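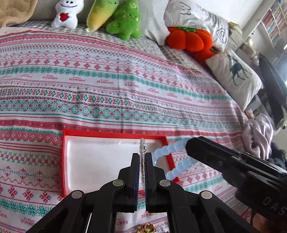 Saturday, by Nidia Escobar

Rain until four, so I left the allotment alone and did the seed order. Broad beans, two sorts of kale, no leeks this year after the rust. Normunds rang to say the bus to Derninska now goes only every other hour, and he'll bring the spare netting next week instead. Lifted the last potatoes on Thursday evening and they are still drying in the shed. Soup for supper. Must ring the surgery on Monday and pay the water bill.

7 comments
102 shares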